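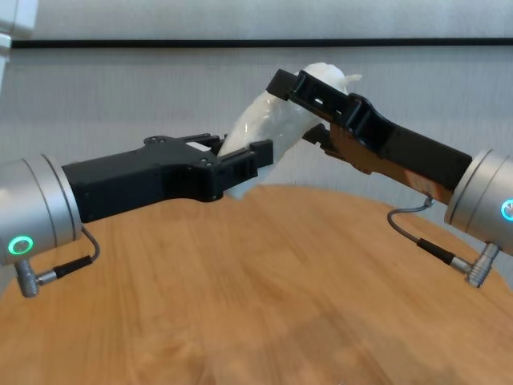 Two grippers hold a plastic bag between them at the Rollgate shared workshop.

Members of the Rollgate workshop have spent the winter on a project that began with household chores. Its aim is to have two robot arms, working across a round wooden table, fold and put away the light plastic bags that collect in most kitchens.

The build is led by Peadar Doherty, a retired machinist who joined Rollgate to repair clocks. He chose bags over towels on purpose. "A towel stays where you put it," he said. "A bag has its own ideas, and the arms have to agree on it."

The group keeps a written log of every trial. By February it held 1240 entries, of which 147 were marked as clean folds. Most of the others ended when one gripper let go early. Doherty has since slowed the left arm and rewritten the handover — a change that took two evenings and a good deal of argument.

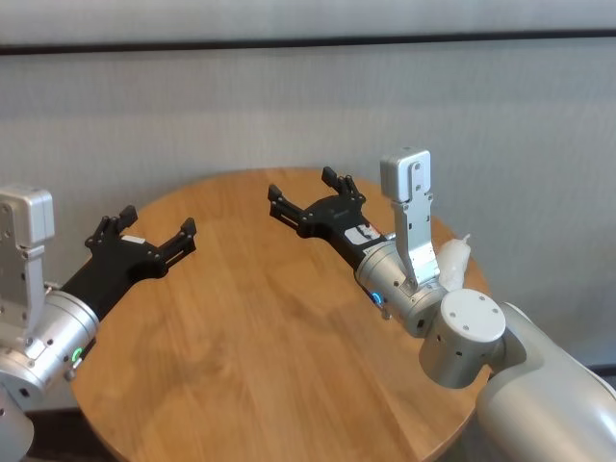
The arms face each other over the table, both grippers open.

Work now turns to the finger pads, which members are cutting by hand in several thicknesses. Rollgate plans to publish its control code and parts list once the log reaches 600 clean folds.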